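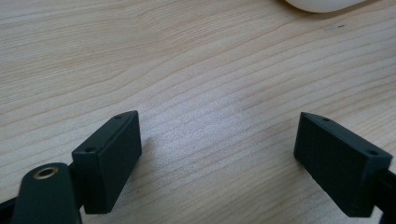

Pale wood tabletop with a wavy grain.

Siven 12 is out, and it stops eating your unsaved changes

Skakwood – I've been wanting to write this one since October, so forgive me if it runs a bit long. Siven 12, the new version of our form and table toolkit for web apps, is available today to everyone on a current plan, and the big thing in it is drafts!

If you've used Siven before, you know how editing worked. You opened a record, typed away, and hit Save. If your connection dropped in the middle (or you closed the wrong tab, which I do all the time), your typing was gone. We got 141 support tickets on that one subject last year, and I answered a good share of them myself, mostly by saying sorry.

Now every form keeps a draft in the browser as you type. Close the tab, come back on Thursday, and your half-finished record is waiting with a small yellow bar across the top that says when you left off. You can pick it up, throw it away, or look at it next to the saved version first. Drafts clear themselves once the server has accepted the save, and you can set them to expire sooner if you work with data that shouldn't sit on a shared computer.

The harder part was what to do when two people edit the same record. Older versions let the last save win, and the first person never found out. Siven 12 checks the record's version number before it writes anything. If someone got there ahead of you, you see both sets of changes field by field and choose which to keep. Fields that only one of you touched are merged for you. We went through four designs for that screen – the first one was so confusing that I picked the wrong side twice in my own demo.

Allmont, who run their order desk on Siven, have had the beta since spring with 300 people on it. Their team pushed us hard on keyboard shortcuts, and they were right to. You can now get through the whole compare screen without touching the mouse.
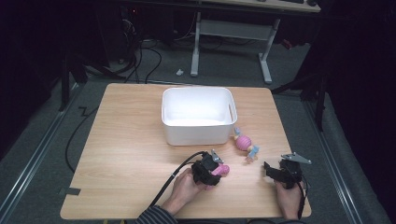
Yordanov, another of our beta shops, wrote in to say that the drafts were fine from the first week but the compare screen was slow on long records, and that they would hold off on rolling it out until that was fixed. Fair enough! We rewrote how the screen loads, and a record with 100 fields now opens without that awful pause. They've since moved their main app over.

A few smaller things made it in too. Date fields accept typed dates in whatever order your account is set to. Error messages show up beside the field they belong to and stay there until you fix it. Table filters survive a page reload, finally. And the old dark theme is gone, replaced by one you can read.

Upgrading takes one command for most projects. If you wrote your own save handler, you'll need to return the version number from it, and the upgrade guide has a page on that with code you can copy. Siven 11 will keep getting security fixes for 12 months. Prices stay where they are.

Siven 12 can be downloaded now from your account page. Press questions, screenshots and demo logins: write to the press desk at our Skakwood office, and I'll most likely be the one who writes back.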